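Dec 11, 2022

So I've finally done it and joined a choir. Me! The person who mimed through every school assembly because Mrs Whoever told me I was a "growler". It's the one that meets up in Prarnville, above the old bank, and I've now been to 5 rehearsals, so obviously I have opinions.

It was Nga Hà's doing. She's been singing alto there for years and has been on at me since the summer, and I'd run out of excuses (the bus was my last one, and then they went and changed the timetable so it stops right outside). You don't have to audition. You don't even have to read music, although I'd say half of them do and the rest of us just follow whoever's next to us and hope. I stand near a woman called Phùng who never seems to come in wrong, and I hang on to her voice like a handrail.

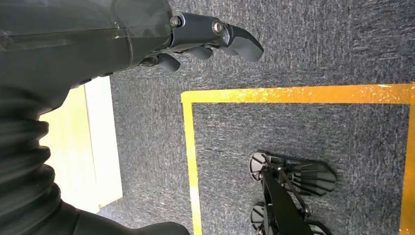 The first week was awful, I'll be straight with you. We did thirty minutes of warm-ups before singing a single word of anything, all sirens and lip trills and "many men, many men" going up and up until my voice just sort of fell off the top. I went bright red. I wanted my coat. And then we got to the first proper song, a very plain little carol in four parts, and the basses came in underneath and the whole floor hummed and I thought oh, right, I see why people do this.

I'm an alto, by the way. I'd assumed I was a soprano for no reason except that sopranos get the tune. Altos get about three notes and have to sing them at odd moments while everybody else is having a lovely time. In one piece we're on the same note for nearly 30 bars! But I've grown quite fond of that note. I hum it doing the washing up.

Things I've bought so far: a folder (black, we're all meant to have black), a pencil with a rubber on the end, and far too many throat sweets. The blackcurrant ones are nicest. The menthol ones make me cough, so that was money down the drain.

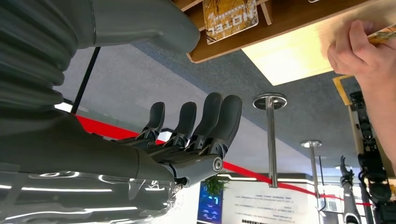 The practising at home is harder than I thought. There are recordings of each part you can sing along to, with your own line turned up loud, and I've been doing mine in the kitchen with the door shut. The trouble is that I know it perfectly in the kitchen, and then the sopranos start up beside me and I wander off and sing theirs. Nga Hà says put a finger in one ear. I tried it and then couldn't turn the page.

We've got the Christmas concert next, and then in January we start on something in Latin, which I haven't dared look at yet. There's also talk of a joint day with the Skorkmont lot, who are apparently very good and have matching scarves. I'd quite like a scarf.

Anyway, I need to go and learn the second verse of the Pavuron carol, where the altos finally get the tune for 4 whole bars. If any of you sing and have tips for holding your line, please put them in the comments, I'll try anything except the finger.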